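Clikstead Furniture Wax, Clear, 318 g tin

In stock. Usually sent out before Sunday.

I started selling this wax because I was forever using it myself and got fed up with running out! It's a soft, clear paste for painted furniture, and it goes on over chalk paint, milk paint and most matt emulsions without turning them yellow (my big grumble with the old Lovix stuff, which I stocked for years).

You need far less than you think. I scoop out a blob the size of a hazelnut, work it into a lint-free cloth and rub it on in small circles, then wipe off whatever's left sitting on the surface. On anything with carving I swap to a stubby round brush, as a cloth just skates over the high bits and leaves the curls bare. Leave it overnight and buff in the morning. I like 2 thin coats on legs and fronts, and 4 on a top that's going to have mugs and hairspray on it. 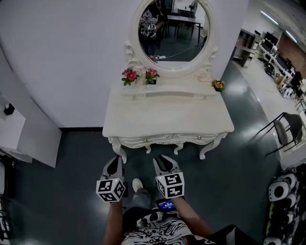
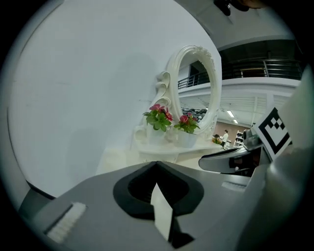 Khosravi wrote in to say that the wax had gone on beautifully but dragged a bit in a cold garage, and that standing the tin in a bowl of warm water first had sorted it out. Good tip, and I do the same from November onwards – lid on, please!

It doesn't like fresh gloss, so give that a light sand or choose the Jalleck topcoat instead. Don't paint over it either, unless you've cleaned it right back with white spirit first.

Brushes wash out in warm soapy water. Lay used cloths flat outdoors to dry before you bin them.

Also comes in Dark and Liming White, same size tin. Product code 324.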